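Last revised Thu 27 February by Atieno Koech. Applies to the hand-held grippers at the Miltevstead bench. The Skarkier arm has its own page.

# Setting up and recording a tabletop pick

These are the house rules for Nyanda sessions. Read them once before your first shift and keep them open for the first few recordings.

## 1. Check the gripper

- Open and close the fingers fully five times. They should meet squarely.
- Push each finger sideways with your thumb. If it moves at the base, tighten the screws and start this step again.
- Wipe the finger faces with a dry cloth. Scuffs on the outside are fine. Replace a finger if the inner face is chipped.
- Write the gripper number in the log. We have had 42 recordings thrown out because two people shared a number.

## 2. Lay out the table

Use one object to pick and one larger object near it. Leave clear table on at least one side of the pick object, so that the fingers have somewhere to come down. Flat things such as lids should lie fully on the table for the first set. Propped-up lids belong to the second set and are logged separately.

Keep the larger object still between takes. If you knock it, put it back by eye and carry on.

## 3. Approach

Come in with the fingers open wider than you need. Both fingertips should be in view before you reach the object, and they should stay in view until you lift. Move at the speed you would use to pick up a full cup.

With a lid, the usual fault is closing too early, while it is still well over to one side of the gap. Bring the gripper across until the lid sits midway, then lower and close.
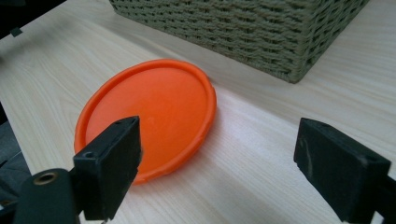
## 4. Grip and lift

Close on the rim, never on the flat face. Stop squeezing once the object is held. Lift it by 50 mm, hold for a slow count of two, then put it down inside the marked target.

If you drop it, keep recording and try once more. A second drop ends the take. Mark it "failed" and keep the file, as Onni Suominen's team uses those too.

## 5. Save and name

Save after every take. Use the Ganura naming tool and don't type names by hand. The current set needs 2,000 good takes and stood at 635 at the last check.

Leave the gripper on its stand with the fingers open. Report any damage before you sign out.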